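Okay, the great craft drawer clean-out has begun. Thread, because I have feelings about ribbon and webbing offcuts and you're all going to hear them.

Some background. Back in March I bought a 13 metre roll of cotton strap from Pilkington to make bag handles. I made two bags. The rest has been living in a shoebox with every other bit of fabric I've ever been unable to throw out.

Rule one, and I did not follow it last time: don't tip the whole box on the table. Grab a handful, deal with the handful, grab another. My back agrees.

Rule two: anything shorter than my hand goes in the scrap bag. I broke this almost straight away for a piece of grey velvet. It's my favourite colour, leave me alone.

A few of you asked about trays versus jars. I've tried both! Jars look gorgeous on a shelf, but you end up fishing around with one finger for the piece at the bottom. Trays every time for me - long and low, with a bit of a lip so nothing slides off when you carry it.

The trick is a little dish inside the tray. Small stuff goes in the dish, flat stuff lies next to it. I paid 21 dollars for a divided organiser from Luro once and it was worse than a tray and a dish. 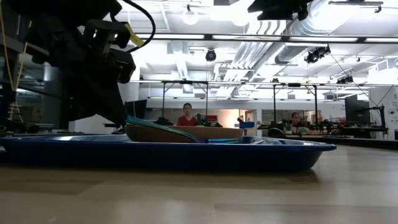
Also a dark tray is so much nicer to sort in. Navy especially. Pale threads show up right away and you can see what you've got without turning the lamp on.

Teal is harder to store than you'd think, by the way. I keep putting it with the greens, then looking for it in the blues. It's getting its own spot from now on.

Things found so far: one zip, a Trikel gift card I'd given up on, and a button off a coat I donated last winter. Sorry to whoever has the coat.

Stopping for a cuppa. The wool drawer is next and I'm a bit scared of it - will post tomorrow if I make it out.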